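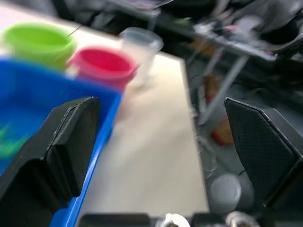 Part 3 is where your Mekunano self-watering planter finally gets wet, so get the reservoir, the wick mat and the drain plug together before you start, and put the kettle on while you're at it. I do all my mixing on a table with a green cup, a pinky-red cup and a clear one, all plastic, and I'd really encourage you to have a few different colours too (feed in one, rinse water in another, and so on). Mugs from the kitchen are a bad idea. I've seen Petrică Văduva reach for his tea with a planter going on the same bench and it was a near thing!

Before you begin, check the number moulded under the reservoir lip. If it says 1392 you've got the current model and can follow these steps as they are. If it says 1338, yours is the older one with the push-in plug, and you'll need the note after step 4.

3.1 Soaking the wick mat

1. Take the mat out of its sleeve and throw away the paper band. The band looks a lot like part of the mat. I left mine on the first time and wondered for a fortnight why my basil was sulking.

2. Fill any tub that's wide enough to lay the mat flat. Plain tap water is fine, cool or lukewarm.

3. Push the mat under with your palm and hold it until the bubbles slow down. Flip it and do the other side.

4. Leave it for five minutes, then lift it by two corners and let it drip. Don't wring it! Wringing crushes the channels and you'll get a dry stripe down one side of your pots that never quite goes away.

Note for 1338 owners: your mat has a tail. Soak the tail as well, and keep the printed side facing down when you thread it through the slot. You'll also want a smear of plumber's grease on the push-in plug, which weeps a bit if it goes in dry.
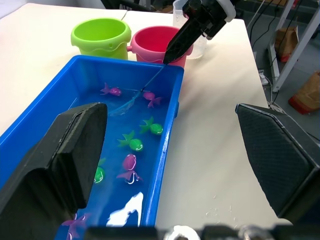 While the mat's dripping, give the reservoir a wipe with a soft cloth and screw the plug in finger tight. I know it's tempting to get the pliers out. Jurgita Dambrauskienė cracked two plugs that way before she'd let me near hers, and the spares have to be ordered separately.

3.2 Mixing the first feed

1. Measure 400 mL of water into your mixing cup. For the very first fill we're going weaker than the packet tells you.

2. Add one level scoop of feed. The Ekon powder takes a good stir; the Fekia liquid goes straight in, but shake the bottle first, the heavy stuff sits at the bottom.

3. Pour it into the reservoir through the corner funnel, slowly, then top up with plain water until the float just lifts off its stop.

4. Lay the damp mat over the tray supports, smooth it out from the middle, and put your pots on top. Press each one down with a little twist so the base makes proper contact.

Caution: keep feed off timber and stone benchtops. It stains, and on marble it'll etch. Wipe spills straight away and keep the undiluted bottle up high if you've got kids or a nosy dog.

Caution: don't move the planter once it's full. Water is heavy, the tray flexes, and you'll be mopping. If it's in the wrong spot, drain it first.

3.3 Checking for leaks

Run your finger along the underside near the plug after you've filled it, and again before bed. A single bead of water is usually left over from filling. If it comes back after you've wiped it, drain the reservoir, take the plug out, look for grit on the washer and try again. Siu-ming Peng sits his planter in a second tray for the first week, and I've pinched that habit for anything going on carpet. 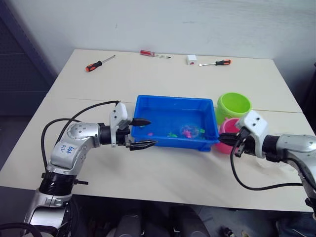 Blue tray on the table. Check that yours sits flat before you add water.

After that, leave it be. I look at the float on a Sunday morning and top up with plain water if it's dropped to the lower mark. Feed goes in every second top-up through the warm months, and from there you can go on to Part 4, which covers the drip timer.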